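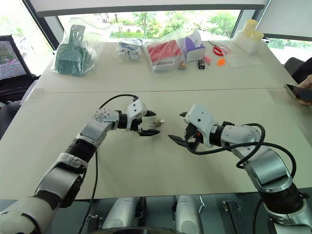

4.2 Small Items Without a Fixed Place

The inventory described in Section 3 covered 27 households and produced a list of 1565 items small enough to be held in one hand. Most of these could be assigned to a group on first reading: kitchen tools, stationery, toys, sewing supplies, spare hardware. The present section concerns those that could not. They were recorded under the heading "unplaced" and were treated separately by Wako and Barbosa during the second round of coding.

An unplaced item was defined as one for which the household gave no usual storage location, or gave more than one. The definition says nothing about value or use. A pair of scissors may be unplaced in one home and have its own hook in the next. Loose metal parts were unplaced in nearly every home that reported them, and respondents often could not say what they had come from. The most common answers were a lock, a lamp, a bag strap and "something of my father's."

For comparison across households, items were laid out on a work surface in two zones. The far zone held the reference row, with mixed goods set side by side. The near zone was kept for the item under review. Where two tables were pushed together, the seam between them served as the boundary. The reference row includes a teal scoop in a clear plastic bag, a bag of small white and blue pieces, a larger bag with a red box in it, and a purple and white box. A tan figurine and red-handled scissors are also part of the row. A small part with a gold-colored body and a silver tab lies in the near zone.

Original packaging was kept wherever the household had kept it. This choice was discussed at length in the first coding meeting. Meireles argued that bags hide the shape of an item and slow down coding. Ruangrit replied that the bag is part of how the item is stored, and that a scoop still in plastic has a different standing in the home than the same scoop in a drawer. The second view was adopted – with the provision that a coder could ask for any bag to be opened. Requests of this kind were made for up to 97 items.

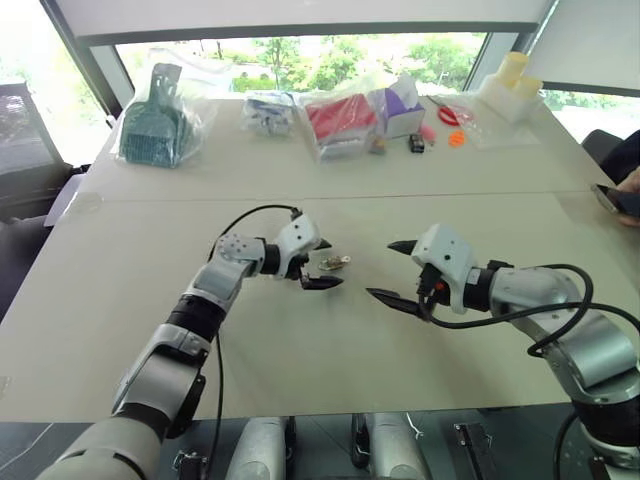
Should loose metal parts be stored together with other small household items?

Loose metal parts should be kept in a separate closed container, with a label stating where each part was found. In mixed storage they settle to the bottom, scratch softer goods and are seldom found when needed.

The households themselves had reached varied arrangements. Nine used a single jar or tin for all metal parts regardless of size. Others divided them by room, and a smaller group relied on the Plakolau drawer insert, whose shallow compartments were reported as convenient for keys and clips but too small for hinges. Households using the Odel tray, which has no dividers, tended to add their own, most often cut from cereal boxes. Neither product was supplied by the project.

Cordeiro's coding notes, dated 27/01/2023, draw attention to a difficulty that the category list did not foresee. Several items were made of more than one material, and coders disagreed on whether the material or the apparent use should decide the group. A small electronic module could be filed with hardware, with keys or with chargers. The rule finally applied was that use came first where the household could name one, and material came first in all other cases. 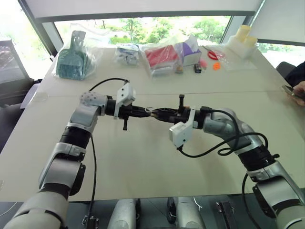 Under this rule the number of disputed items fell in the second round, although disagreement remained for toys and kitchen tools with a similar form. Scoops were a recurring case. Those with open or slotted surfaces were placed under kitchen tools by some coders and under garden or pet care by others, and the households were no more consistent. These items were left in the unplaced group for the analysis in Section 5.

Two limits should be noted. The reference row was not the same for every household, so the neighbors of a given item may have influenced how it was read. Further, the near zone presents an item alone, while at home it would usually be seen among many others. A follow-up session using the Cukent sorting sheets, held in February, addressed the first of these points only. Its results are reported in Section 5.3 together with the comments returned by the households.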